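Front loader leaves grey residue on dark clothes after moving house

Home > Laundry and Water > Washing machines

Mayu Oda
Posted in Laundry and Water

We moved to Tadthorpe in September and brought our washing machine with us, a Zanero front loader, 8 kg drum, four years old. At the old place it was on tank water. Now it is on town supply, and the last water report gives total hardness as 173 mg/L as calcium carbonate.

Since the move, dark cottons come out with a grey film that brushes off when dry. It is worst in the folds of jeans and along the seams. Towels have gone stiff. There is also a faint sour odour from the door seal by the second day after a wash.

What I use: liquid detergent, one full cap per load, same as before. Fabric softener in the third compartment. Nearly everything is washed at 30 degrees on the mixed cycle, final spin 990 rpm. I have cleaned the pump filter (two hair ties and a lot of lint) and run the drum clean program once. No change to the film.

Is this scale, undissolved detergent, or something wrong with the machine? I would prefer not to install a water softener if it can be avoided, as we are renting.

Edited to add: the inlet is cold only. The hot tap in the laundry is capped off.

3 replies

fairweather
Member

Water is too hard. Get a softener or use vinegar in the rinse. We had the same problem and vinegar fixed it.

Soneck
Regular contributor

I would leave the vinegar out for now. Repeated use can be hard on some rubber seals and hoses, and the manual for your model should say whether the manufacturer permits it. It also won't tell you which problem you have.

A film that brushes off when dry can be either of two things. Mineral and soap residue feels gritty and dissolves in a weak acid. Softener and detergent residue feels slightly waxy and goes slippery when wetted. To separate them, take one affected item, put it in a bucket of warm water with no detergent, and work it by hand for a minute. If the water goes cloudy and suds form, product is being left in the fabric. If there are no suds, add a spoon of citric acid to a fresh bucket and repeat. If the film lifts in the second bucket only, it is mineral.

From your description I suspect you have both. 173 mg/L is hard enough that some of the detergent is tied up by calcium before it does any cleaning. At 30 degrees on a cold fill there is not much to help it along. Softener then sits on top of whatever is left, which would account for the towels and quite possibly the seal.

Suggested order:

Stop the softener entirely for a month.
Pull out the dispenser drawer, wash it under the tap and clean the siphon cap in the third compartment. It blocks easily.
Run an empty cycle at the hottest setting with no product. Stop it part way and look through the door. Suds on an empty drum mean there is still residue in the machine. Repeat until clear.
Wash one load of towels at 60 with the dose given on the label for hard water and that load size. Select extra rinse.
Leave the door and the drawer open between washes. Wipe the lower fold of the seal.

Change one thing at a time after that. The spin speed is not relevant to the film.

Mayu Oda

Did the bucket test on a pair of black jeans. Suds in the first bucket within 10 seconds. Citric acid in the second bucket took off a bit more, so both, as you said. The empty hot cycle needed three runs before the glass was clear. The siphon cap was blocked solid.

Towels at 60 with extra rinse are noticeably softer. Have not done a dark load yet.

One more thing on dosing. The cap has three lines inside and I can barely see them. Is weighing the liquid any better?

Soneck
Regular contributor

Weighing is fine, but labels give volume and density varies between products, so you would need to convert. A 100 mL medicine cup or a kitchen syringe marked in mL is simpler. Mark the level for a normal load on the outside with permanent marker and keep it beside the machine. Rinse the cup after use so the dried film doesn't build up and shift the reading. Keep bottles capped and upright between loads, and out of reach if there are children in the house.

For the dark load, turn the jeans inside out, fill the drum no more than two thirds, and use 40 degrees if the care label allows it.

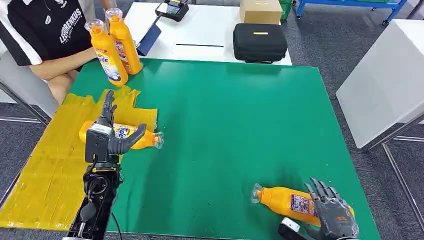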